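The bus from Uselport to the Marras test site takes in every roundabout in the county, and I'd had the press pack read twice by the time we pulled up. Marras runs the mobile network out here, and on 29th July it opened its new trial station to a few reporters, some town officials and a man who thought he was there about his bill.

Our host was Eirini Christodoulou, who runs radio planning for the region. She gave us hard hats, took us across the parking lot to the foot of a mast and let us take the hats off again. The mast is 100 feet tall and sits between a feed store and the Kanbridge road. It looks like every other mast. The new part, she said, is the cabinet at the bottom, which was locked, and the software inside it, which was being updated.
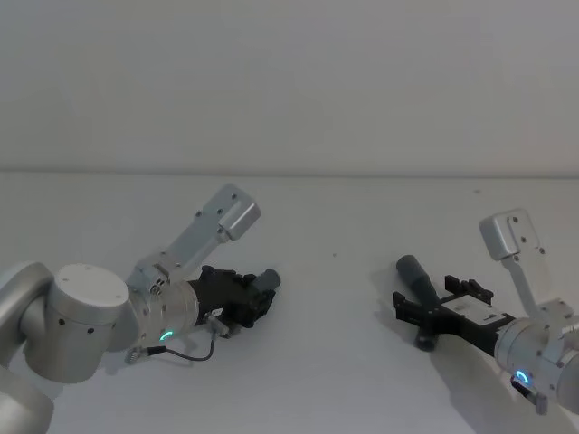 The trial covers 1,950 households, most of them on the Kanbridge side of the hill. They get 5G home internet at the old price until February, when they get it at the new price. I asked what the new price would be. Eirini said that was a question for Spyros Fragkou in commercial, and Spyros, who was standing next to her, said it was a little early.

We did get a speed test. Tín Diệp, one of the field engineers, held up a phone by the cabinet and the number was very good. Then he drove us over to Jerkstead, which is at the bottom of a valley and has been promised decent coverage by 3 different companies in my working life. The number there was less good. Tín took a few steps toward the church and it improved a lot, so if you live in Jerkstead and go to church often, this may be the network for you.

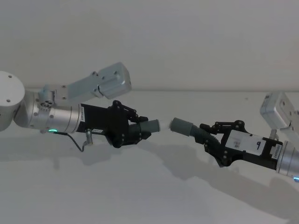
*Photo: Marras press office*

Lunch was sandwiches in the site canteen. Miroslava Sokol, who sits on the Jerkstead town council, had brought a folder of complaints going back to the days of text messages and worked through it between bites. Dropped calls by the school, no signal at all in the clinic, a card reader at the bakery that only works if you hold it out the window. To his credit, Spyros wrote all of it down. He also asked which window.

The afternoon was slides. Marras wants 2 more masts, one above Jerkstead and one near the Uselport docks, and has a permit for neither. Cempaka Sutanto from the planning side was frank about this – the hill belongs to several people who don't speak to each other, and the docks are worse. 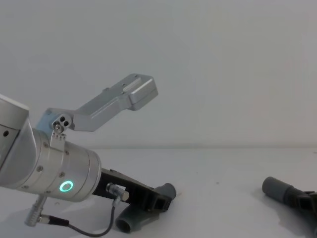
*At the Marras open day.*

I left with a tote bag and a map of expected coverage, shaded in a cheerful purple. My own street is just outside the purple. The bus back had free Wi-Fi, and I wrote most of this on it before we hit the valley and it dropped out.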